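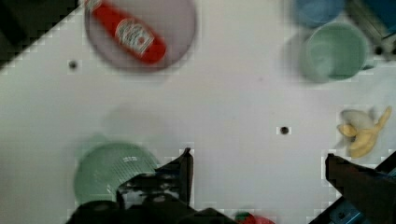 *Page last changed: August. Written by Jankauskaitė for the coaching pages of FK Anen.*

# How to teach zonal marking at corners to an amateur team

This guide is for coaches of adult amateur teams who train twice a week or less. I coach the second team of Anen, and in the season before last we conceded too many goals from corners. We changed from man marking to a zonal system with some blockers. It took us most of the winter to learn it properly. I have tried to write down the order in which I would do it now.

You need a goal, a bag of balls, cones, bibs in two colours and one player who can cross the ball with reasonable quality. If you have no such player, throw the ball by hand from a shorter distance. At the beginning this is even better.

## Before you start

Speak with your goalkeeper first. The whole system depends on what the goalkeeper wants to come for and what he or she prefers to leave. Our goalkeeper is strong on the line but does not like crowds, so our middle zone stands a little deeper than you will see in most books. If your goalkeeper likes to come out and punch, leave more room in the centre of the six-yard box.

Then think about who is good in the air. Please do not look only at height. We have a rather short full-back who reads the flight of the ball very well, and he wins more headers than our tall striker, who often jumps too early.

## The positions

We use six players in zones and four with other tasks.

**The zones**

1. Near post, one step off the goal line. The player faces the ball and clears everything low.
2. Front corner of the six-yard box. Here you want somebody brave, as this player meets the ball first very often.
3. Six-yard line, in front of the near half of the goal.
4. Six-yard line, centre. Put your best header of the ball here.
5. Six-yard line, in front of the far half of the goal.
6. Behind the far post, slightly outside it. This player should be able to run backwards and still jump.

**The other four**

- Two blockers stand near the penalty spot. They do not mark in the old meaning of the word. They stand in the way of the two most dangerous runners and make them slow down.
- One player stays at the edge of the penalty area for the second ball.
- One player goes out if the opponent plays the corner short. Otherwise he or she stays between the ball and the near post.

You will notice that we leave no player up the pitch. Some coaches do not agree with this, and against weaker teams I also send the short-corner player to the halfway line. Begin with everybody back and change it later.

## Step 1: Walk it

Put a cone on each zone and let the players walk to their places from open play positions. Call "corner left" and "corner right" many times. They should reach their place without looking at the cones. On the other side everything is turned round as in a mirror, but the people can stay in the same roles, so the near-post player must cross the whole goal. In the first week our players forgot this constantly.

Take away the cones as soon as it becomes boring for them.

## Step 2: Body position

Most of the problems we had were with feet and hips. A zonal defender who stands square to the ball sees only the ball. One who stands square to the penalty spot sees only the runners. Ask for a half-open position:

- the back foot points towards the penalty spot
- the front foot points towards the corner flag
- the knees are a little bent and the arms are away from the body
- the head moves from ball to runners and back until the kick is taken

Go round and correct every player. It is slow work and it can feel a bit like school, but do not skip it.

## Step 3: Attack the ball

The most usual complaint about zonal marking is that the defender stands still and the attacker arrives with speed. It is a fair complaint. Therefore the zone must be understood as the place where you **start**, and the player must always be moving forwards when the ball arrives.

Throw the ball by hand, without opponents. The player in the zone takes one or two short steps and heads it high and wide. Forwards is always possible, backwards is difficult, so start half a step deeper than feels natural.

The rule in our team is simple: if the ball drops in front of you, it is yours. If it goes over your head, it belongs to the next one, and you turn and protect the goal. Let them shout "mine" or "away". It does not matter which word you choose if everyone uses the same one. We had for some time words in three languages in our box, and this was not good.

## Step 4: Add the blockers

Now bring in attackers. Begin with only two of them, so the blockers can learn their timing. A blocker should stand on the line between the runner and the goal, close enough to touch, and should step across when the runner starts. No holding of shirts and no arms around the body. The referee will give a penalty for it, and the referee will be right.

When the runner has passed, the blocker does not chase. He or she stays and looks for the ball that falls down at the penalty spot. It was hard for our defenders to accept this after many years of man marking.

## Step 5: Real corners

Use a full attacking group and kick the ball from the flag. Mix inswingers, outswingers and short corners, and do not announce which one will come. After the clearance, play on until the ball leaves the penalty area or the attackers score. Many goals come from the second cross, when the defenders have relaxed.

After each clearance the whole line moves out together on the call of the goalkeeper. If one player stays behind at the post, everyone is onside.

I would do this part in short blocks, with something lighter in between. Heading is tiring and it is not healthy to repeat it too much. Use throws and catches for some rounds. The players may catch the ball with their hands at the point where they would head it, and you can still see if the timing is right.

## Typical mistakes

**Two players jump for the same ball.** Usually zones 3 and 4. Move them half a metre apart and practise the call.

**The near-post player leaves too early.** This player stays until the ball has passed the front corner of the six-yard box.

**Nobody goes to the short corner.** The edge-of-area player thinks it is his job and the other one thinks the same. Name one person aloud before each match.

**Players drift towards the goalkeeper.** It happens late in a match, when legs are heavy. The goalkeeper should push them out, also with the hands if necessary.

## How to keep a record

I write down each corner against us in a notebook: the side, the type, who touched it first and where the ball went. Before we used paper, I tried the free version of Cokico, which draws the pitch for you, but on a telephone in the rain it was not practical for me. Others in our league like it very much.

Look at the notes after a month of matches and not after one bad Saturday afternoon. Against Fulesness away we lost two goals from corners in the first half, and I nearly went back to the old system during the break. When I read my notes at home, both came from blockers who had chased their runner. We trained Step 4 again the next week and left the positions as they were.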